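The Bread Box

Last updated: 8/29/24

The advert said the box would keep a loaf soft for longer than any cupboard, and Yabsira Worku did not believe a word of it. She had worked eleven years in the returns office at Pinden and knew what adverts were. She had opened parcels from people who had been promised quiet kettles.

Her sister had ordered it anyway and had it sent to the flat. It came from a firm called Grimov in a carton big enough for a microwave, with a leaflet in six languages. The English part said: "Your bread is breathing now."

"Bread doesn't breathe," Yabsira said down the phone.

"It needs air, though. A bit of air."

"It had air in the cupboard."

"You kept it on top of the boiler, Yabi. It was toast before you toasted it."

This was true and she let it go by. She asked what the thing had cost. Her sister said it was a present and you didn't ask, then said it had been reduced, then said she had to get the children out of the bath.

So there it was in the kitchen. Yabsira read the leaflet standing up. It claimed that 874 households had taken part in a trial, and that loaves had stayed fresh for up to 232 hours. She did the sum on the back of an envelope from Vunby Water. Nearly ten days. She would have liked to meet one of those households. She would have liked to see their faces on day eight, with the butter out.

She decided to run her own trial. On Monday she bought two small white loaves from the bakery by the bus station, same shelf, same price. One went on top of the boiler in its paper bag, as loaves always had. The other went in the box. She wrote down the time for both.

By Tuesday evening the boiler loaf had a crust you could knock on. The box loaf was all right, but it was only Tuesday, and she wasn't going to be hurried. On Wednesday she cut a slice from each and took them down to old Saab on the ground floor without telling him which was which. He ate both, slowly, and asked if there was any jam.

"But which is better?"

"Which is better for what?"

"For eating, Mr Saab."

He thought it over. "I'd have to try the first one again," he said.

She went back upstairs and wrote "inconclusive" under Wednesday.

That night she took the box loaf out and wiped the table down, and then sat across from the thing with her tea. It was very like the one her grandmother used to have, or she thought it was. Her sister would say that was the whole point. Her sister would say she had picked it for the colour. Yabsira had her doubts – her sister had been four when that kitchen was cleared, and you could persuade a four-year-old of any colour you liked.

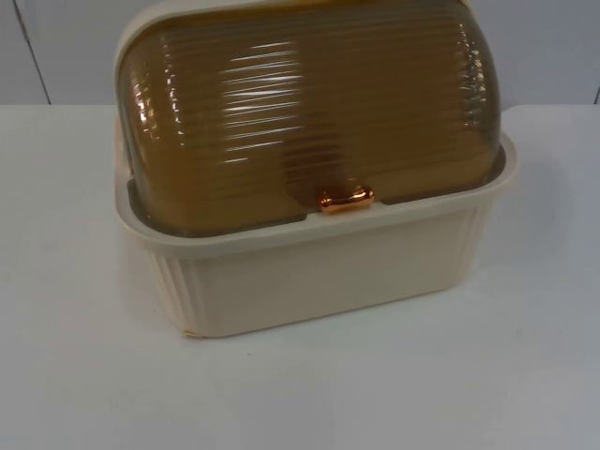
The box on the table, lid down, copper knob at the front.

She put a finger to the knob and thought about February, the month they had emptied the old house. There had been a bread box, certainly. There had been a row over who would take it, and in the end some cousin had, or it had gone in the skip. She had never found out and had never quite trusted the cousin.

The phone went at half past nine.

"Well?" said her sister. "Is it keeping?"

"It's Wednesday. Ask me next week."

"But so far."

Yabsira looked at the box loaf on its board, and pressed it with her thumb. It gave, and came up again.

"Did Granny's have a lid you could see through?" she asked.

"Of course it did. Like honey."

"You don't remember that."

"I do. I used to put my face up against it."

Yabsira said she would ring on Sunday. She put the loaf back in, closed the lid, and wrote "soft" under Wednesday, in pencil.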